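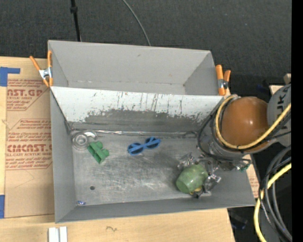
Por el equipo de Jinulico | 2019-10-24

Inicio | Descargas | Preguntas frecuentes | Foro | Contacto

Imprimir | Enviar por correo

Preguntas frecuentes sobre el paquete de mapas Ginov

Reunimos aquí las dudas que más se repiten en el foro. Si la suya no aparece, escriba en el hilo del paquete e indique la versión del juego y la del paquete.

¿Qué incluye Ginov?

El paquete trae 20 mapas para el juego de estrategia Fetach. De ellos, 9 son para dos jugadores y el resto admite partidas por equipos. No añade unidades ni cambia los valores de las existentes.

¿Necesito el juego completo?

Sí. La versión de prueba no lee la carpeta de mapas externos. Las expansiones no hacen falta, salvo para los mapas con nieve, que utilizan texturas de la segunda.

¿Cómo se instala?

Descomprima el archivo en la carpeta "maps" del directorio de usuario, no en la del programa. Reinicie el juego. Los mapas nuevos aparecen al final de la lista de partida personalizada con el prefijo GV.

He instalado el paquete y no veo ningún mapa.

Suele pasar cuando el descompresor crea una carpeta dentro de otra con el mismo nombre. Abra "maps" y compruebe que los archivos de Ginov están en el primer nivel. Si están bien colocados, borre el archivo "mapcache.dat" y vuelva a arrancar. El juego lo genera de nuevo y esa primera carga tarda casi 3 minutos.

¿Todos los jugadores deben tener el paquete?

Sí, y en la misma versión. Si el anfitrión tiene una distinta, la sala muestra el aviso "datos no coincidentes" y la partida no empieza. La descarga automática desde el anfitrión no funciona con mapas externos.

¿Es compatible con el mod Radebe?

Desde la versión de agosto, sí. Cargue primero Radebe y después Ginov. En el orden inverso los puntos de captura quedan sin icono, aunque se pueden tomar igual.

¿Sirven las partidas guardadas de versiones anteriores?

No. Al mover los puntos de salida cambió la estructura de los mapas, y una partida antigua se cierra al cargar. Termine las que tenga abiertas antes de actualizar. Las repeticiones tampoco se conservan.

La inteligencia artificial se queda parada en algunos mapas.

Es un fallo conocido en 2 de ellos, "Vado Norte" y "Cantera". La IA no encuentra ruta por los puentes estrechos y deja las unidades en la base. En dificultad alta ocurre menos. Mientras no salga la corrección, recomendamos usarlos solo contra otras personas.

¿Puedo modificar un mapa y publicarlo?

Puede hacerlo si cambia el nombre, quita el prefijo GV y menciona el paquete original en la descripción. No se permite incluirlo en descargas de pago. Los archivos fuente para el editor están en la sección Descargas, en un archivo aparte.

¿Cómo desinstalo el paquete?

Borre los archivos que empiezan por GV y también "mapcache.dat". La configuración del juego no se toca.

¿Dónde informo de un error?

En el hilo de errores del foro. Adjunte el archivo "warnings.log" de la sesión en la que falló y diga en qué mapa estaba y cuántos jugadores había en la partida. Los informes sin registro se cierran a los pocos días.

Imprimir | Enviar por correo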